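Section 6: Setting Up Your Local Dialogue Meeting

Welcome to the part of the guide we enjoyed writing most! By now you have your district registration from the Osagie Secretariat and your box of materials, and you are ready to bring people into a room together. The Brorkaddale peace agreement gives every district the right to hold open dialogue meetings, and the steps below take you from an empty hall to a signed summary sheet. Read the whole section once before you begin, then keep it beside you on the day.

This section replaces the version dated Apr 30, 2023. If your binder still has the blue insert, take it out.

6.1 Before you start

You will need:

The district registration letter (the original, with the stamp)
Two Masent record books, one for speakers and one for follow-up requests
The Omik ballot pouch with its seal
Name cards and thick markers
23 chairs, including those for the facilitator and the two note takers
A printed copy of the agreement in each language spoken in the district

Note: The Omik pouch comes with one spare seal. If you have used the spare, ask Osagie for another before you set a meeting date.

6.2 Choosing and booking the place

1. Pick a building that no party to the conflict used as an office or a barracks. Schools, libraries and market halls have all worked wonderfully.

2. Check that people can reach it on foot by daylight, and get home again the same way. In January the light goes early, so start before noon.

3. Walk through the building with one person from each side of the district. Let them choose which door will be used as the entrance.

4. Write the name of the place in both record books, spelled the same way in each.

Caution: Do not announce the place until both sides have agreed to it in writing. A place that is announced and then changed can cost you weeks of goodwill.

5. Post the notice 8 days ahead. Use the printed form in the back pocket of the binder, and fill in every line, even the ones that look as if they don't apply to you.

6.3 Laying out the room

1. Set the chairs in one open ring. Please, no head table! People talk so much more freely when they can all see each other's faces.

2. Leave a gap in the ring on the side nearest the door, wide enough for a wheelchair or for someone who wants to step out for a minute.

3. Put the note takers opposite each other, each with one Masent book.

4. Place the ballot pouch where everyone can see it, and leave it there from opening to close.

5. Lay the name cards out in no order and let people pick up their own as they come in. First names are fine. So is a blank card, if that is what someone prefers.

Note: Interpreters sit inside the ring, next to the people they are helping. Give them a break whenever the speakers have one, and a second one in between.

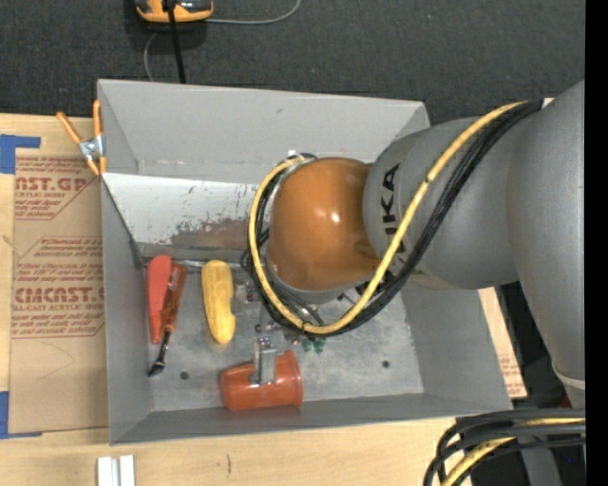 KUKA robot arm reaching into a grey metal bin.

6.4 Opening the meeting

1. Read the first page of the agreement aloud, in every language of the district. It takes a while and it is worth every minute – many people have never heard it in their own language before.

2. Explain how long each person may speak. We suggest seven minutes for the first round and less for the second.

3. Ask if anyone objects to notes being taken. If someone does, the note takers close their books while that person speaks and write "no record" on the line.

4. Invite the first speaker. Draw a name card from the stack; do not go by age, rank or seat.

Caution: The facilitator does not correct facts, dates or place names during the first round. Write down any disputed point on the follow-up page and return to it after the break.

6.5 If the talk gets heated

Strong feelings are welcome, and they are often the start of something good. Still, have these steps ready.

1. Stand up and wait. Most of the time this is enough.

2. Call a break and open the door. Offer water or tea to everyone, starting with the people who have not spoken.

3. Speak to the people involved one at a time, within sight of the others.

4. If anyone makes a threat, end the meeting, note the time in both books and call the Osagie duty line printed inside the front cover of your binder.

Caution: Never restart a meeting that was ended because of a threat. Book a new date and go back to step 1 of 6.2.

6.6 Voting on requests

1. Read each request from the follow-up book aloud, slowly, twice.

2. Hand out one slip per person. Facilitators and note takers do not vote.

3. Collect the slips in the Omik pouch and count them in the middle of the ring. Two people who did not know each other before the meeting make a great counting pair.

4. Write the result in both books, then seal the pouch with the slips inside.

Note: A tie is a perfectly good result. Record it as a tie and carry the request over to your next meeting.

6.7 Closing and sending your summary

1. Fill in the summary sheet before anyone leaves, and read it back to the room.

2. Ask one person from each side to sign. If someone would like to add a sentence of disagreement, give them the space under the signature line – it is there for exactly that.

3. Make two copies. One stays with the district, one goes on the wall of the hall, and the original travels to Osagie with the sealed pouch.

4. Thank everyone, stack the chairs and set your next date while people are still in the room.

Requests that passed are answered by letter. Follow-up letters and appeals are covered in Section 7.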